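From: Yi-chun Tu
To: Restham Shareholders' List
Date: Jun 26, 2024
Subject: Re: Palier Group – half-year trading statement and the proposed tender offer

Dear members,

I write in reply to the message posted to the list last week, which is quoted in part below. Several members have written to me separately on the same points, and it seems more useful to answer them once and in the open. Nothing in this message should be taken as personal advice. Members who are unsure what to do with their own holdings should speak to an authorised adviser.

> I have held Palier since it moved up from the junior market and have
> never sold a share. The trading statement reads well enough at the top,
> with revenue ahead and the dividend held, but by the third page I had
> lost the thread. What are we meant to make of the change in how the
> Cekeck contract is booked? And why is the board buying back stock when
> net debt has gone up?
>
> I would also like to know whether the list intends to take a view as a
> body, as it did over the pay report, or whether members are to be left
> to vote as they please. The form has to be back with my broker well
> before the meeting and I do not want to be caught out a second time.
>
> Lastly, is there any word on the Yip stake? The papers mention it in a
> single line.

I shall take these in turn.

1. The Cekeck contract

Palier has until now recorded income from the Cekeck supply agreement as goods were delivered. Under the new treatment, a part of the income is recorded when each stage of the work is certified by the customer. The company is within its rights to do this and the auditors have raised no objection. The effect in the first half is to bring forward income that would otherwise have fallen after November. The statement gives this effect as 43 pence in every hundred of the reported growth in the industrial division.

Members should therefore be careful when comparing this half with the last. On the old basis the division still grew, though at little more than half the rate shown on the front page. I would have preferred to see both figures side by side, as was done when the leases standard came in, and I have written to the company secretary to ask for a restated table before the meeting. I have had an acknowledgement and no more than that so far.

The cash position is a separate matter. Certified stages are invoiced on longer terms than deliveries were, and so the money arrives later even as the income is recorded sooner. This accounts for most of the rise in trade debtors, and a fair part of the rise in net debt.

2. The tender offer

The board proposes to buy back shares by tender at a fixed price, with a limit on the total to be spent. Shareholders on the register at the record date may offer all, some or none of their holding. If the offer is oversubscribed, each tender will be scaled back in proportion, save that every holder may sell a basic entitlement in full. For a holder of 1,105 shares the basic entitlement would be 46 shares. Smaller holders may find that dealing charges take up much of the benefit, and should ask their broker what will be charged before returning the form.

On whether the company ought to be doing this at all, views on the list differ. The argument in favour is that the shares stand at a discount to those of similar businesses, and that the disposal of the packaging arm has left cash for which the board has no better use. The argument against is that borrowings rose over the same period and that the bank facility falls due for renewal next year. My own view, which binds no one, is that a smaller offer made after the facility had been renewed would have been the more orderly course. I do not regard the present proposal as reckless. Interest cover remains comfortable and the lenders have given their consent in writing.

3. Voting

The list will not be recommending a vote on the tender resolution. Our rules allow a common position only where two-thirds of those replying are in agreement, and the replies received do not come near to that. Members are free to vote as they see fit.

Those who hold through a nominee account should note that the broker's deadline is usually several working days earlier than the date printed on the company's form. Some platforms do not pass on meeting papers unless the customer has asked for them. If you have received nothing, please contact your platform directly, as the registrar is not able to help with shares held in a nominee's name.

There are two further resolutions on the paper. One renews the authority to allot shares and is in the usual terms. The other would allow general meetings to be called at shorter notice. We opposed a similar resolution before – it was withdrawn on that occasion – and those who voted against it then may wish to look at the revised wording, which now limits its use to matters that are urgent.

4. The Yip stake

The single line in the papers refers to the minority holding in Yip, acquired along with the packaging arm and kept back from the sale. It is carried at cost. The directors say only that they "continue to review the options". I asked about it at the last meeting and was told that there were restrictions on transfer which had some time to run. I have no later information. A member who follows Yip more closely than I do may be able to add to this, and I should be grateful for a note to the list if so.

5. Other matters

The list now reaches 3,924 subscribers, a good number of whom no longer hold Palier and remain for the discussion of other companies. Please put the name of the company in the subject line when starting a new topic, and trim quoted text to the part you are answering. Digest readers in particular have asked for this.

Messages with large attachments will continue to be held back. If you wish to share a set of accounts, a link to the company's own website is preferred.

I expect to attend the meeting in person and will post a note afterwards. Questions for the board may be sent to me beforehand, and I will put as many of them as the chair allows. Please keep them short, and let me know whether you are content to be named.

Yours faithfully,

Yi-chun Tu
List moderator
Restham Shareholders' List
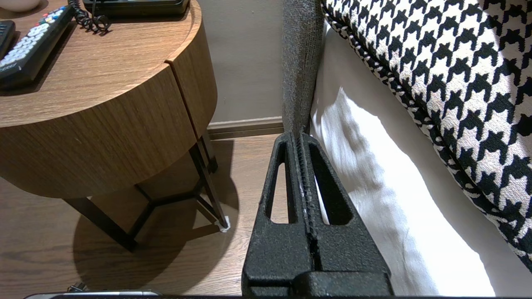 Attachment 1: gripper beside a bed with white sheets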